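The Cupboard Handle Project - Final Report

Mirela Coutinho
Product and Furniture Design, Year 2
Handed in Tuesday, April 28, 2026

What I set out to do

My project started with my gran's kitchen. She has arthritis in both hands and she'd got into the habit of leaving every cupboard door slightly open, because the little round knobs on them were too fiddly to pinch. She's walked into the corner of one more than once! So when the brief came round asking us to "improve one everyday action in the home", I knew straight away that mine was going to be opening a cupboard.

I gave myself a budget of 30 pounds for fittings and decided early on that whatever I came up with had to work on doors people already own. Buying a whole new kitchen is out of the question for most people, and gran would never have let me touch hers anyway.

Trying things out

I began with knobs, just to be fair to them. I bought a set from Tavares, the hardware shop in Minham, and asked my housemates to open a door with their thumb tucked into their palm, which is a rough and ready way of copying a weak grip. They hated it. Then I tried a cut-out finger hole (nice to look at, horrible if your knuckles are swollen) and a leather loop, which everyone liked for a day and then complained about because it flopped around.

Bar handles were the clear favourite. You can hook your fingers behind one, or even your whole hand, and pull with your arm. I know that's hardly a shocking discovery, but it meant I could stop worrying about the shape and get on with the bit I found really interesting, which was how you fix the thing to the door.

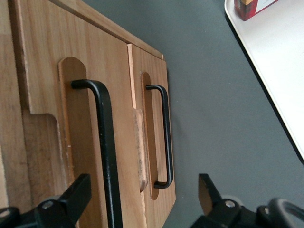
Backplates took up most of my spring term. My first handles were screwed straight into the door and I wasn't happy with them at all - fingernails were scraping the face of the wood, and the old knob holes were still on show. A separate piece of wood behind the handle deals with both problems, and I liked the look of it too. I went for black metal bars on wooden plates with rounded ends, set upright on the doors, so there's no sharp corner at the top to catch a sleeve on. The plate on the bigger door is a bit more orange than the wood around it. My tutor thought I should stain it to match, but I've come round to the contrast, and for somebody with poor eyesight I think it might help to have the handle stand out.

The rounded ends were a pain to get right. My first go was with a coping saw and they came out like potatoes. After that I drew round a jam jar lid, cut outside the line and sanded back to it, which was slow but much neater. I finished the plates with Clornex oil, two thin coats, and rubbed them down in between.

What people thought

I put a short survey up on the Geneck community page and got 237 replies, which was far more than I'd expected (I'd been hoping for 200 at the very most). The question I cared about was whether people had trouble with any door or drawer at home, and I was surprised by how many wrote long answers about their bathroom cabinets. I've put the full results in the appendix.

Gran came in to try the doors herself. She said the handles were "a bit modern" but she opened both doors with two fingers and went back for another go, so I'm counting that as a win.

What I'd change

The bars are slightly too close to the wood for a really stiff hand, and I'd like to try a deeper one. I'd also like to test plates that run sideways for low cupboards, where you're pulling up as much as out. I've got workshop time booked in May, and gran has finally agreed to let me do the one under her sink.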